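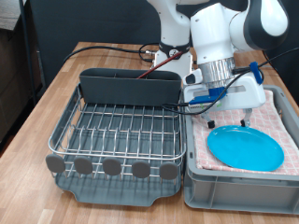 **Chalky soil and young vines – am I mad?**

**slopeside77:** Hello all. We've taken on a small vineyard outside Sutville, 800 vines, thin chalk over flint, and I'd so love to make a still white from it (my husband says fizz, of course). Has anyone managed it without the wine coming out sharp as a tack?

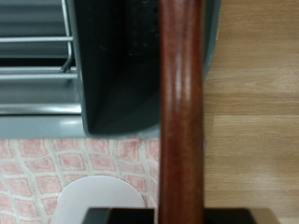 *Last edited: 6th February*

Added, as two of you asked: it faces south-west, and the vines are mostly Favard, which the last owner swore by.

**oldpress:** Lovely spot, I know that lane! I'm with your husband, though – chalk wants bubbles. Ours is still sour in June the year after.
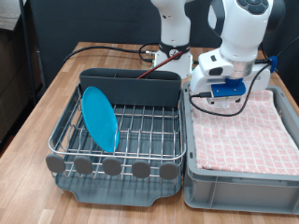
*Posted by Tania Marikar*

I'll disagree, kindly. We have 3000 vines on much the same ground and our still white is soft enough by its second summer. Pick late, leave it on the lees, and be patient with it. 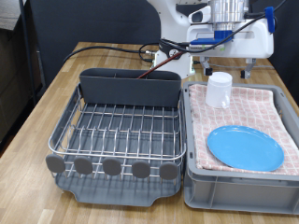 And do thin the bunches, even though it hurts the first time (I nearly cried, and my mother-in-law did).

**oldpress:** Late picking is fine until the rain comes, Tania. We lost half a crop that way.

**slopeside77:** Perhaps a bit of each, then? I'll ask Milan Bakker down the hill if I can borrow his small press.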